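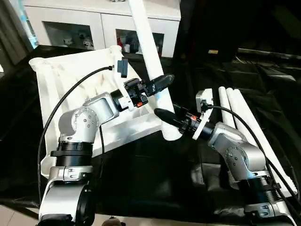

4 任务设置与实验

本节讨论一个老问题：机器到底能不能干家里的杂活。我们选的是装椅子。不是叠衣服，不是擦桌子，那两类任务已有的工作够多了。装椅子的好处在于，结果没什么可争的，腿插到底就是插到底，歪了就是歪了，放到地上一压便知。

4.1 为什么是椅子腿

家用组装件大多是给人手设计的。人装一条腿，一只手扶座板，另一只手转着往里推，感觉到“卡”的一下就停。整个过程基本不看。对双臂系统来说麻烦正在这里：扶的那只手不能太松（件会滑），也不能太紧（塑料壳会变形，孔位跟着偏）。推的那只手要顺着锥度走，而锥度从外面看并不明显。

还有一点，白色塑料。表面哑光，没纹理，深度估计在这种材料上一向不稳。桌面铺黑布，对比度上去了，但黑布自己会起皱反光，算是换了一个问题。先前在 Iltville 做的预实验没有铺布，分割结果更差，此处不展开。

任务定义如下。初始状态：座板与椅腿散放于桌面，位置不固定。目标状态：椅腿全部装入插座，椅子可自行站立。中间允许重新抓取，允许把座板翻面，不允许人碰。超时即失败，不给部分分（部分完成率另行统计，见 4.4）。

4.2 平台与数据

双臂，平行夹爪，腕部各有一个相机，另有一路头部视角。控制栈用的是 Darel，策略网络在 Ibarra 的公开结构上改，主要是把腕部图像的分辨率提高，去掉了原来的语言分支，本任务用不到。夹爪指面在整个实验期间没有更换。

示教数据由遥操作采集，共 500 条。采集时不要求操作员动作统一，有人习惯先把座板翻过来再装腿，有人喜欢斜着靠住直接插，都保留。后来看这个决定有利有弊：策略学到了不止一种装法，但偶尔会在两种装法之间犹豫，两臂停在半空不动。清洗时删掉了其中 17 条，原因多为图像丢帧或者中途掉件后人工介入。没有做别的筛选。

评估在一月份完成，灯光与采集时相同。换光照的实验没做，是本文的一个缺口。

图 2 给出头部视角下的一个时刻，椅子倒置，右臂夹爪夹住其中一条椅腿。这类姿态对策略来说比较难：椅腿细，夹持点离座板有一段距离，力臂长，腕部稍有偏转，座板那头就放大成很明显的摆动。遥操作时操作员也普遍反映这一步最累。
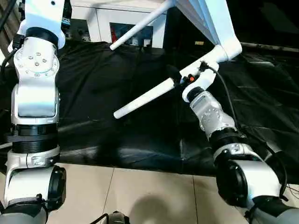
图 2　头部视角，椅子倒置，右侧夹爪夹持一条椅腿。

4.3 插入阶段的失败

我们把失败分为 5 类：抓空、滑脱、错孔、卡死、超时。分类由人工看回放完成，有争议的取两人一致的结果，仍不一致的归入超时。

抓空最少见，也最好解决。椅腿在黑布上很显眼，两路腕部相机都能看清，抓偏了再抓一次就行。滑脱多发生在抬起之后，哑光塑料和指面之间的摩擦并不差，问题在夹持点。椅腿两头粗细不一样，夹在锥面上，夹紧的力会把件往细的一头挤。人手遇到这种情况会下意识换个位置，策略不会，至少没有稳定地学会。

错孔的情况有点意外。座板翻面之后，各个插座外观接近，而策略没有显式记忆，装完一条腿后回头再看，有时会去找已经装过的那个孔。加一段历史帧能缓解，代价是推理变慢，两臂动作开始一顿一顿。最后的版本只保留了 2 帧历史，算是折中。

卡死是最值得讨论的一类。腿进去一部分，角度稍歪，再推就推不动了。这时候正确做法是退出来一点，重新对正。示教里有这样的片段，但占比很低，策略大多选择继续推。腕部视角在这个阶段的信息其实很有限，

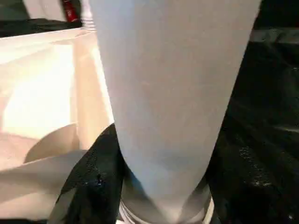

工件贴近镜头时大面积都是同一种浅色，轮廓发虚，能用来判断倾角的像素很少。头部相机看得到整体，却又常被手臂自己挡住。两边都不够，这个时候真正管用的应当是力信号，而我们的平台只有关节电流可用，噪声很大。试过把电流直接拼进输入，效果不稳定，正文不报告。

顺带一提，卡死之后硬推偶尔也能成。塑料有弹性，歪着也压进去了。按我们的标准椅子能站住就算成功，但是这样装出来的椅子拆的时候非常费劲，对接口也不好。若按工厂车间的验收来看，这种应当判不合格。家用和车间的标准不一样，后续工作里打算分开记录。

4.4 与 Drosotis 流程的比较

Drosotis 是一套基于规则的装配流程，先估位姿再走预设轨迹。在座板位置固定的条件下，它比我们的策略快，动作也干净。座板一旦随意摆放，位姿估计就成了瓶颈，白色件上尤其如此，误差累积到插入这一步基本没有余地。学习方法慢一些，动作难看一些，但是能在偏差里自己找回来一部分。

部分完成率的统计方式：每装好一条腿记一次，翻面不计，重新抓取不扣分。这个指标对本文方法比较友好，读者比较时请注意。规则流程往往第一条腿失败就整体停住，后面的机会也就没有了，这跟它的停机条件有关，不完全是能力差距。我们试着放宽过它的停机条件，结果是手臂顶着座板往前走，只好恢复原设定。

就目前的水平，车间里件的来料位置可控，用规则流程加夹具更合适。家里没有夹具，也没人愿意为一把椅子做夹具，学习方法在这里才有意义，但离可以放着不管还差得远。现阶段每次运行旁边都要有人守着急停，省下来的人工等于又还了回去。

另外两点限制。一是只测了一种椅子，换成带螺丝的结构，本文方法不适用，夹爪本身就拧不了。二是没有测试长时间连续运行，电机发热之后电流信号会漂，前面提到的噪声问题只会更重。这部分留待下一阶段，先把力传感器装上在说。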